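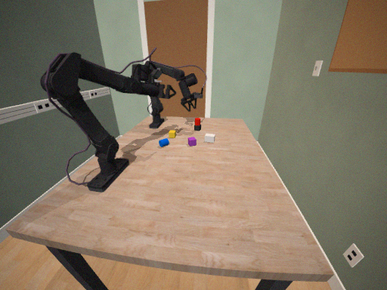

Light butcher-block table in a small room with green walls.

Dantas opens second timber workshop in Stinlow

STINLOW, 8/22/20 - Dantas, maker of solid timber tabletops and benches, is pleased to inform its customers and trade partners of the opening of its second workshop, on Berkar Road in Stinlow. The new premises will be used for made-to-measure orders and for the repair of older tops, a service which the company could until now offer only in the winter months.

The demand for made-to-measure work has been growing since April, when many households began to look for a proper table to work at from home. In that time the company has received 171 enquiries for tops in sizes which are not in its catalogue. The usual waiting time became 8 weeks. With the second workshop it is expected to come down to three.

Together with the opening, Dantas introduces the Cudside range of butcher-block tops. They are available in 28 mm and in thicker sizes on request, and customers can choose between an oiled surface and an untreated one. The untreated tops should be oiled by the customer before the first use and again when the colour of the timber starts to look dull. Instructions for the oiling are delivered with each order.

Repairs are accepted from any maker. Scratches, burn marks and open joints can be treated in most cases, and the customer receives a written quote before any work is started.

Visits to the Berkar Road workshop are by appointment only at present. Colour samples of the Cudside range can be sent by post to addresses in all states and territories.

Trade enquiries: please write to the Dantas sales office, Stinlow.

ENDS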